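Stundville puts two kitchen robot arms into next year's equipment plan

Residents who have been following the long-running question of what to do about the teaching kitchen at the Bach Center will be glad to hear that there is finally a plan on paper, and a fairly cheerful one at that. The town of Stundville has agreed to set aside money in the coming equipment budget for two robot arms, which would go into the adult skills program and be used by people who are learning to live on their own after an illness or injury.

The idea came over from Nenstead, where a similar program has been renting a single arm and where, by all accounts, the participants have grown quite fond of it. Staff from Stundville made the drive in May, stayed well past lunch, and came home with a folder of notes on floor space, outlets, insurance and all the other small things that have a way of turning up after the check has been written.

Three suppliers were asked for quotes, and Cluninico was the one that offered to split the order over two budget years, with the first arm paid for up front and the second held at the same price for 14 months. The plan also includes 57 hours of staff training and a service contract that renews every year at $1,644, a line the town asked to see printed separately so that it would not get lost among the bigger numbers. Delivery is expected to take 8 weeks once the order is signed, though the counters at the Bach Center need to be measured again first (the old drawings don't match the room, as anyone who has tried to open the pantry door all the way can tell you).

Before any money goes out, the town wants to be sure the arm can manage in an ordinary kitchen with ordinary clutter, and a good part of the planning has been done on a computer. In the simulated kitchen the arm comes in from the right and has its gripper around the top of a magenta blender, with a four-slice toaster on one side and a wire dish rack just behind, and it was the question of elbow room around appliances like those that led the planners to add an extra stretch of counter to the request. Comments on the plan can be left at the front desk of the Bach Center until 5 p.m. on any day it is open.

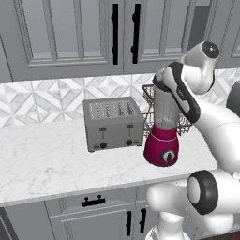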